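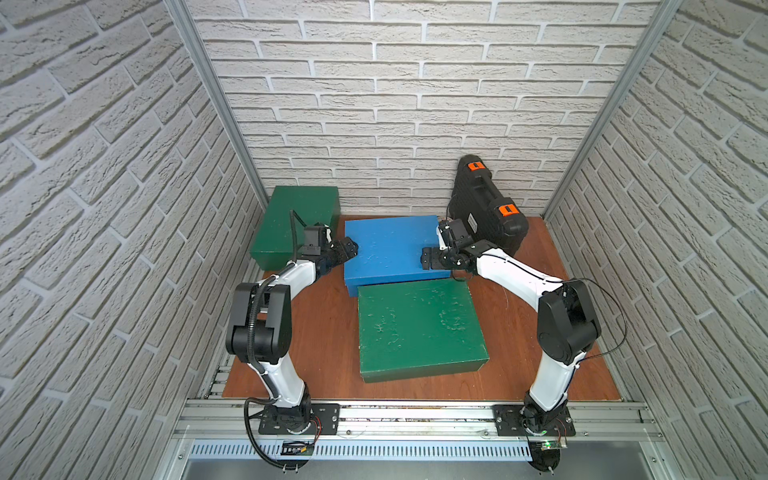 When I called Siv Haugen at 9 in the morning she was already on her second pot of coffee and up to her elbows in other people's Christmas cards. She sorts family papers for a living, mostly for folks who've just inherited a house and can't face the attic, and I'd been dying to ask her how she does it (my own attic is a disgrace).

"You start with the boring stuff," she told me. "Gas bills, bank letters, all of that. If you start with the love letters you'll still be sitting there at dinner time, crying."

Her biggest job so far was for the Phillips family last August. They had 3847 letters and postcards, and she read every one! I asked if she ever gets tired of strangers' handwriting. She laughed so hard she had to put the phone down.

"One aunt wrote 333 postcards and all she talks about is soup," Siv said. "I know more about that woman's soup than I know about my own mother."

She did make the soup, by the way. Too much dill, she says.

I wanted to know what people should throw out, and she got a little quiet. "Less than they think. I had a client, Youssra Younis, who nearly tossed her dad's old shopping lists. She has 2 of them on her kitchen wall now."

I've kept my grandmother's recipe cards since we talked, even the one for liver. The gas bills went out last night.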